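Breaking Down and Sorting Cartons
June 21, 2022, Tuesday edition, by Luminița Pop
Filed under: Warehouse Guides > Packing and Returns

Section 2. Opening and flattening used cartons

Do this work on the floor in a clear area. Wear gloves if the board is torn or has staples in it.

1. Set the carton on the floor with the open end facing up.

2. Look inside before you do anything else. Take out loose paper, air pillows and packing slips. Slips go in the Pikow tray.

3. Slit the tape along the center seam. Keep the blade shallow and cut away from your other hand.

4. Fold all the flaps outward. Hold a front flap near its top edge with one hand and steady the side of the carton near a crease with the other.

Note: Check the flaps for labels while they are open. On the boAt carton below, the flap has a UN 3481 label with a battery and flames on it. The label is used for lithium-ion batteries packed with equipment.

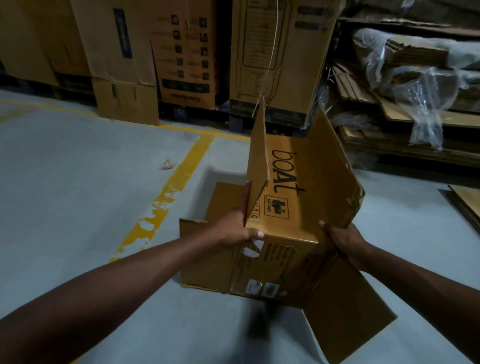 5. Sort the carton by condition.

Reuse: flaps whole, corners square, no rips at the handholds.
Recycle: frayed edges, torn strips, or a handhold that has ripped open.

6. If the carton carries a battery label and will be used again for other goods, cover the label completely with a blank Condard sticker. Leave no part of the symbol showing.

Caution: If you find a loose battery in a carton, stop and call the shift lead. Do not put it in the trash or the cardboard bale.

7. To flatten, turn the carton over, slit the bottom seam, and press the sides together along the existing creases.

8. Stack flat cartons on the pallet with the long edges lined up. Stop at 51 to a stack and strap it.

Note: Cartons from Flollia have a glued bottom. Pull the glued panels apart by hand before pressing the sides.

Questions about label stickers go to Charito Pascual at the returns desk.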